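Second progress report to the Eron Fund
Kitchen assistance at the Droltitz staff canteen
Reporting period ending in June

Dear friends at the Fund,

Thank you for your patience with this report, and for the kind note that came with the second payment. It has been a busy few months, and I would like to give you a fair picture of where we stand, the slow parts included.

As you will remember, the Droltitz canteen serves 800 meals on a working day, and the kitchen team is 12 people, most of whom have been with us for a long time. The plan was for a single arm to take over the dullest part of the shift, the clearing and putting away of cups and small items, and for the people who used to do it to move toward cooking and serving. Before anything gets bolted down in the real kitchen, all of the teaching is done in simulation, on a model kitchen that our partners at Sureck built for the purpose. The control software is Kubo, the same as in your earlier grant.

We finished 2000 practice runs in the model kitchen this period. The arm has now been tried on reaching, opening its grip at the right height, and coming in over the counter without bumping anything. We started with the plainest setup we could think of, so that the team could watch the hand by itself and tell us what they thought of the way it moved.

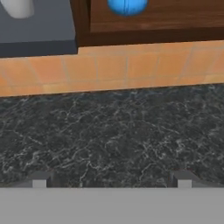
The simulated gripper, open, at the marble countertop.

The comments from the kitchen were better than anything we had come up with in the office. One cook wanted to know which side a person should stand on. Another asked what happens if somebody reaches in for a spoon at the same moment, and that question alone kept us busy for two weeks – we have since written a stop rule that everyone on the shift has read and signed off on. The dishwashing crew asked for the pace to be slower near the edge of the counter, and we have slowed it down.

On jobs, I know this is the part the Fund cares about most, and so do we. Nobody's hours have been cut and none will be under this project. Four of the team have begun the prep cook course, which was paid for out of the training line, and two more are on the list for fall. Not everyone is happy. A couple of our longest-serving people like the putting away, because it is the quiet hour of the day when they get to talk, and they told us so quite plainly. We are keeping one hand-cleared station for them, and I think it was right to change the plan on that point.

The shelves have turned into a bigger conversation than I expected. Our real ones were hung years ago to suit whoever was tallest, and the shorter members of the team have been stretching for cups ever since. In the model kitchen two white cups sit on a dark wall shelf, and the arm has to bend itself into quite an S to work up by the wall cabinet, so the crew began asking why anything needed to be that high for anyone, machine or person. We have asked for a quote to lower the shelving on the serving side, and it can be covered from the money left over on fittings. 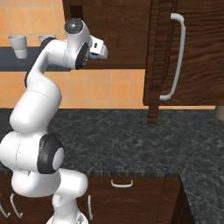
Training sessions have gone well, and we have used 84 hours of the budget for them so far. They are held on Sunday, when the canteen is closed and people can take their time, and everyone is paid for coming. Much of the talk has been about handles. The model has a long white bar handle on its wall cabinet door and a short white pull on its drawer, easy to get a good hold of, while ours are small round knobs that are a nuisance with damp hands, and the crew would like ours changed whatever becomes of the arm.

For the next period we plan to finish the practice runs with cups, walk the stop rule through with both shifts, and choose the spot for the arm together with the people who will work beside it. The electrical work is running a little behind – the contractor has promised us a new start date – and I will write to you separately once we have it. Spending is otherwise in line with the budget, and the full table is attached.

With warm thanks from all of us in the kitchen and the office,
The project lead, Droltitz canteen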